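# Action chunk length on the cake task

Most of September went on one question: how many steps the policy should commit to before it looks at the cameras again. Siamak Jalali had asked for a number he could put in the config for the two-arm cell and leave alone. I do not have one number, but I have a better idea of what it depends on.

The setup is the same as in the Triton write-up. Two arms face each other across a yellow mat, one camera at head height, one on each wrist. The task is cake decoration with candles and a small card. The policy is trained on 189 teleoperated demonstrations and predicts joint targets for both arms together. I call the baseline Nindeck and the variant with overlapping chunks Ketow, after the branch names. 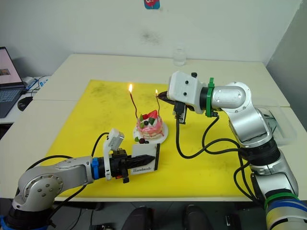 The two arms do not want the same chunk length. Placing a card is mostly free-space motion with a loose tolerance at the end, and a long chunk suits it: the path is smooth and the arm does not dither. Anything near a candle is the reverse. The last few centimetres need fresh wrist images, and a long chunk carries on towards where the candle was when the chunk was issued. With a single shared length one arm always pays for the other.

Nindeck replans both arms on the same tick. Ketow keeps the joint prediction but lets each arm discard the tail of its chunk separately, using the spread between overlapping predictions as the trigger. High spread, short horizon. The threshold is set per joint group and normalised on the training data. It adds 5 ms per tick on our machine, inside the budget.

Training ran to checkpoint 2115 for both. Validation loss is no guide here - the two curves sit on top of each other, and the differences only show in closed loop. The spread signal is noisy for the first 1000 updates and I would not tune a threshold on anything earlier.
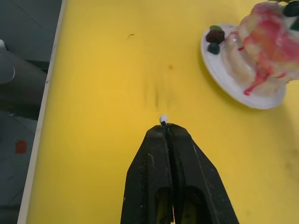

Does the per-arm horizon still help when only one arm is moving? Very little: with the other arm parked, the scheme collapses to ordinary adaptive replanning, and a well-chosen fixed length comes close to it.

Two problems remain. The first is the handover between chunks. If the discard happens during a fast segment, the new prediction starts with a small velocity mismatch and the wrist jerks. Blending over a few ticks hides it at the cost of lag. The second is that spread rises for reasons unrelated to precision, glare on the plate being the worst of them, and the arm then creeps when it could move normally.

Kaczorowski's suggestion was to compute the spread on the fingertip position instead of the joint angles. That branch is training now. The blending window stays as it is until those rollouts are in - changing both together would make the logs useless.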